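Hudmont Open Day Recordings
README and data card

Contact: Defne Tuncer
Last revised: 15 July 2025

Summary

This folder holds 200 short recordings made at the Hudmont open day in April. Visitors watched a demonstration of hand-held grippers being used to sort fruit and vegetables, and could then try the grippers themselves. Every recording is of a person holding the tools. There is no robot arm in any of them, and no recording was made by a machine acting on its own.

The set was put together for people who came to the open day and asked for the files, and for anyone teaching a first course on robot learning who wants something small enough to open on a laptop. It is too small to train a general policy and was never meant for that.

Where and how

The demonstration was given in the Hudmont show apartment. The bedroom was used for the produce task, the kitchen for the cup task, and the hallway for sign-in and questions. Visitors came through in small groups. Each group watched a demonstrator do the task a few times, and after that anyone who wanted a turn could have one.

A turn lasted up to 60 seconds. If a turn ran over, the recording was stopped at 60 seconds and kept as it was, even with the task half done. Short turns were kept too. People were told before they picked up the grippers that the turn would be recorded and that faces would not be shown. Anyone who changed their mind could ask at the sign-in table to have the turn deleted, and two people did.

Work in the bedroom was done on top of the bed. A plastic sheet goes over the bedding, the produce goes on the sheet, and a bin stands to one side. The demonstrator holds one gripper in each hand. Soft bedding under the sheet makes the task harder than it is on a table, as round things roll into the dips and the surface gives way when a gripper presses on it. Most of the questions from visitors were about this.
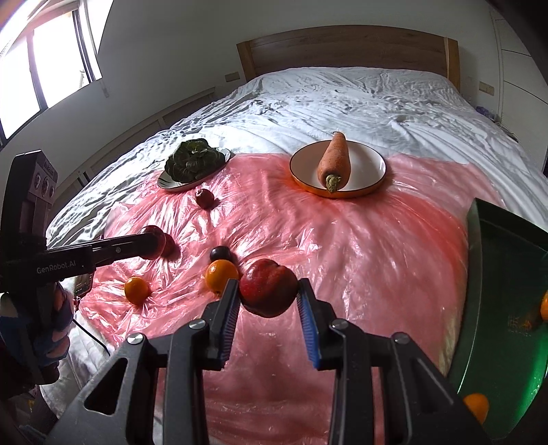
Figure 1. Produce task, both grippers in use. The near gripper is holding an apple just off the sheet.

The tasks

produce_sort: Pick up fruit from the sheet and put it in the bin. Vegetables stay on their plates. The order is free. The demonstrator may use either hand, or both hands on one item. Items that were already in the bin at the start of a turn are left there.

produce_return: The same task in reverse. Fruit is taken out of the bin and set down anywhere on the sheet. We added this one in the afternoon to save resetting by hand between turns, so there are fewer recordings of it, and the light is different.

cup_stack: Three plastic cups on the kitchen counter, stacked into one. This was the children's favorite and has the most visitor turns. It also has the most dropped objects.

What is in the folder

README.txt — this file
turns.csv — one row for each recording
produce_sort/ — video and gripper data
produce_return/ — video and gripper data
cup_stack/ — video and gripper data
notes/ — sign-in desk notes, typed up, with names removed
checks/ — the script used to look for missing video and gaps in the timing

Each recording has its own folder. Inside is the video from each gripper, a file with the opening of the jaws over time, and a file with the position of each gripper over time. Some cup_stack recordings use one gripper only, and in those the files for the other hand are missing. They are not lost.

Columns in turns.csv

turn_id: a number, in the order the turns were recorded
task: one of the three task names given earlier
who: "demonstrator" or "visitor"
hands: 1 or 2
length_s: length in seconds
finished: yes, no, or unclear
dropped: yes or no, meaning something left the gripper before it was placed
comment: free text, often blank

The "finished" column was filled in by one person watching the videos at normal speed. A second person checked the produce tasks but did not get to the cups. Where the two disagreed the entry says "unclear."

Size and storage

The videos are the bulk of it. The full set was copied to the Loteck drive in the office and to the shared Stirker server, and the two copies were compared after the move. If you only want to look at the position data, skip the video files and copy the rest.

A reduced set is in the folder called small. It has demonstrator turns only, with the video brought down to a lower resolution. Use it for a first look or for a class where everyone is on the same network.

Known problems

The position data drifts in some produce turns. The sheet and bedding have few marks on them, and tracking is worse when a camera sees little else. If the path of a gripper jumps by more than a hand's width between two readings, do not trust the rest of that turn.

Window light changes during the day. Morning turns have bright patches in the video, and colors shift between morning and afternoon. We did not correct for this.

Visitors talked while they worked. Sound was removed from all files, so the videos are silent.

The clock on the kitchen laptop was wrong until lunch. Times in turns.csv have been fixed, but the times stored inside the earlier cup_stack video files have not. Go by the csv.

Turn numbers 31 and 32 are not used. Those were the two turns that were deleted on request.

Left-handed visitors are not marked. We should have asked at sign-in. It would be useful to know for the one-gripper turns, and it is on the form for next time.

Questions visitors asked

These are taken from the sign-in notes and kept here as they may help others who give the same talk.

Does the gripper move by itself? No. The person holding it opens and closes it.

Why not just film people's hands? A hand has many more ways of holding an apple than two fingers do. Recording with the gripper keeps the motion close to what a two-finger robot could repeat.

Can I buy the apples? They were given away at the end of the day.

Use and credit

The recordings may be used for teaching and research. Please do not post single turns by visitors on social media, even though faces are not shown. If you use the set in a report or a class, credit it as "Hudmont Open Day Recordings" and give the revision date at the top of this file.

Thanks to Yazıcı for lending the sign-in tables and printing the visitor sheets.

Changes

Second release: fixed times in turns.csv, added the small folder, rewrote the section on position drift.
First release: sent to open day visitors who left an address.

Send corrections to Defne Tuncer with the turn_id in the subject line.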